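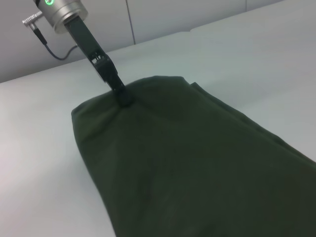 Does folding clothes into small squares free up room in a drawer? Very little, by our measure, and the gain faded once people went back to their usual habits.

4.2 Storage claims

Guides to tidy folding promise a lot and cite almost nothing. The often repeated saving of 45 per cent comes from a Kindside leaflet that gives no method, and Bednárik's survey of households in Otbridge relied on people judging their own drawers. We doubt that anyone can do that well. In our trial, 37 households folded flat for nine weeks and then in squares for nine more. Drawer depth was measured each February morning at the Niltwood site only, a weakness we admit.

Figure 3. Folded cloth on a pale table.

Thick fabrics sprang back whichever fold was used. Colour and age of the garment made no difference we could find. Tichý argues that the real benefit is being able to see what one owns, which may be so, but that is a separate claim and it has not been tested either.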